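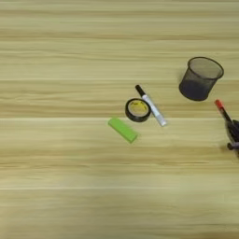
Work > Desk & Office > Interviews

7 min read

The Case Against the Junk Drawer, From Somebody Who Charges to Empty It

I went to see the organizer with my mind mostly made up. I've had three desks in my working life, and all of them had a cup of pens on top and a drawer of shame underneath, and I got my work done anyway. So when a company called Skinton began offering what it calls a "desk reset" to small offices in our area, at $886 for a half day, my first thought was that I could throw out dried markers for a lot less.

She runs the resets herself and agreed to talk on the condition that I keep her name out of it. Her clients tend to be embarrassed, she said, and some of them would rather their coworkers didn't know who had been in. Fair enough. We met at Skinton's workroom, over a desk organizer's usual stock in trade: a mesh cup, tape, markers. I had pictured more equipment for the money.

"People always think I'm going to bring bins," she said. "Matching bins, labels, those clear trays. I don't sell anything like that. If you already own a cup, you're most of the way there."

I asked what the other $880 was for.

She laughed, which I'll give her credit for. "You're paying for me to stand there and ask you about each thing until you're sick of it. You could do it yourself. You haven't, though, have you?"

I hadn't. My cup at home currently holds a chopstick.

The method goes like this, as far as I could follow it. Everything that lives on or in the desk comes out and goes on a table. Like goes beside like. Then the owner picks up each item and says when it was last used, out loud. Whatever gets a real answer can go back, and whatever gets a speech goes in a box.

"The speech is how you know," she said. "You pick up the tape and say, oh, I taped a cord with this in March. Fine. You pick up a glue stick and you start telling me about a scrapbook you're planning. That's a speech."

It sounded to me like a rule designed to punish talkative people. I said so.

"It is hard on talkative people," she said.

We spent a good while on cups, because I have opinions about cups and apparently so does she. Mine is ceramic and heavy and I can't see what's at the bottom. She prefers wire mesh, the plain black kind, and her argument was mainly about dirt. Dust and eraser crumbs collect at the bottom of a ceramic mug for years. With mesh you can see daylight through the walls, so you notice when it's getting bad in there.

"And then you clean it?" I asked.

"And then you feel guilty. The cleaning is up to you."

I wanted to know whether any of this had been measured. Skinton's brochure says the company has "reset" 3654 desks, a figure I find suspiciously exact. I asked where it came from. She said somebody in the office keeps a spreadsheet. I asked whether the spreadsheet tracks how many of those desks were a mess again six months later. It doesn't.

"I wish it did," she said. "I'd guess a lot of them slide back. I'd guess more than half. I go back to some places every year and it's the same drawer."

That was the moment I started to like her, and also the moment the price began to look worse.

A competing outfit, Cutitz, handles this by selling a subscription. For a monthly fee they check in by video and ask you to tip out your pen cup in front of the screen. I tried the free week. A cheerful stranger watched me scribble with eleven ballpoints. Four worked. I kept seven, for reasons I couldn't explain to either of us, and I did not sign up. The organizer wasn't surprised.

"Pens are the worst category," she said. "They're free, so you feel like throwing one away costs nothing, and then you don't do it, because keeping it costs nothing too."

Markers she treats separately. Her view is that a desk needs very few, and that they should be different enough that you never stop to look.

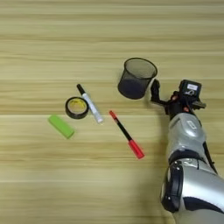 "If you have two blacks and they're both chisel tip, you'll use one and the other one will die in the cup," she said. "Then you'll pick up the dead one every single time. I've watched people do it. They try it, it's dead, they put it back."

I asked why they put it back.

"I've been doing this for years and I couldn't tell you."

She also thinks markers should be stored lying down, at least the ones that get used once a month or less. I've heard this before from teachers, along with the opposite advice, and I told her I'd never seen it settled. She admitted she hadn't either. It depends on the marker, she said, and some packages tell you and most people have thrown out the package. If there's no package, she lays them flat. She couldn't point to anything beyond habit.

This happened more than once. I'd push on a rule and it would turn out to rest on something she'd gotten used to. Tape flat instead of on edge? So it doesn't roll off the desk. All right, that one's sound. Scissors to the right of the cup? She's right-handed. The box of rejected things goes to the hallway, never under the desk? "Under the desk it comes back," she said, and I believed her, but only because that's exactly what mine did last spring.

Electrical tape got its own discussion. I keep a roll in my desk, and I'd half expected her to send it to the garage. She didn't.

"Ask what it does for you there," she said. "If you're wrapping a charger cord at that desk, it belongs at that desk. I don't care that it's a tool. People have this idea that a desk is for paper. When did you last sit down with paper?"

"This morning," I said.

"Well, most people."

Her complaint with tape is duplicates. Somebody can't find the roll, buys another, and then there are two rolls to not find. One office she worked in had tape in every room and still had a standing order for more with a supplier called Brokell. She got them to cancel the order. It was back on by the following summer, she said, and she doesn't know who restarted it.

I asked whether an ordinary person, at home, with one desk, should hire her.

There was a long pause. "At home? Probably not. I'd come if you asked. I'd rather you tried it alone first and called me if you got stuck in the paperwork. Paperwork is where people get stuck."

The brochure doesn't say that. The brochure says "every desk deserves a fresh start" and shows a plant. When I mentioned the plant she made a face. She never puts plants on desks. They get watered and then the desk gets watered.

The idea that a clear desk gives you a clear head is the part of the business I trust least, and I'd saved it for the end. Skinton leans on it. So does the book half its customers seem to have read, Hauksdóttir's The Quiet Surface, which I got through on a train and which contains a whole chapter about pouring out a drawer at dawn. I asked the organizer if she bought it.

"I bought the book," she said. "I didn't finish it. Look, I don't know what's in anybody's head. What I know is that if there are four things on the desk, you can find the one you want. That's all I can promise. Somebody who's unhappy at their job is going to be unhappy with a tidy cup."

Would she put that on the brochure?

"They wouldn't let me."

I went home and did it myself, using her questions. It took most of an evening. I talked out loud to a stapler. I found 3 rolls of tape, two of them the same kind, which I'd like kept between us. The chopstick went, and so did the ballpoints I had defended to Cutitz. A glue stick survived after what was, I admit, a speech.

My desk looks better. I can find the scissors. I can't report any change in my thinking, and I wrote this at the kitchen table as usual, where the light is good and there's room for the coffee.

Before I left the workroom I'd asked her what her own desk looked like. She said there was a cup, a lamp, and a drawer she hadn't opened since she moved in. I asked what was in the drawer.

"Old phone chargers," she said. "I think."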